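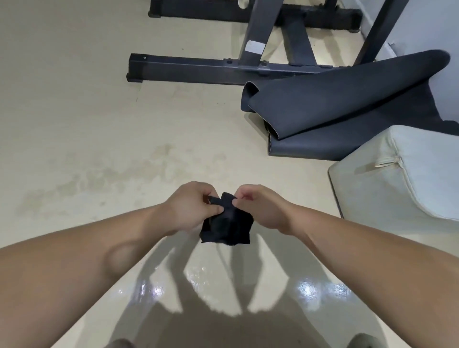
## Small black things, and how to keep them black

I love a dark wash. There, I've said it! One basket, one colour, no sorting through stripes and wondering. But the little stuff (gym wraps, socks, cloths, the odd glasses pouch) fades and goes fluffy far quicker than a shirt does, and I've spent most of November working out how to slow it down.

**Turn everything inside out.** Socks especially. The rubbing happens on the outside of the load, so let the side that never shows take it.

**Wash cool and short.** I use the 30 degree quick wash and a bit less liquid than the cap suggests. Too much soap leaves grey streaks on black cotton, and I blamed my machine for those for years.

**Keep towels out of it.** Even dark ones! A single new towel will cover four pairs of socks in fluff, and you'll be there all evening with the sticky tape.

**Fasten any hook-and-loop tabs.** Press them shut before they go in, or they'll grab the nearest pair of tights and won't let go. If a tab is already clogged, an old toothbrush and a pin get most of it out.

**Pull things back into shape while they're damp.** Take a corner in each hand, give it a gentle tug sideways, then lengthways. It takes seconds and saves you ironing anything that small, which is no way to spend a life.

**Dry in the shade.** Sun is marvellous for whites and miserable for black. Mine go on the airer in the back bedroom with the window open a crack.

### Bringing back a faded one

Deepika Bangera swears by a strong pot of black tea in the last rinse, and I was doubtful, but it does warm up a tired cotton sock. It won't touch polyester. For anything properly grey I'd go for a machine dye and do the whole drawer at once.

### Folding

Flat in thirds, then stood on end in a shoebox. I can see every one of them now, and I've found three socks I'd given up on last winter. Next I'm tackling the tea towels, so if you've got a good way with turmeric stains, please send it in!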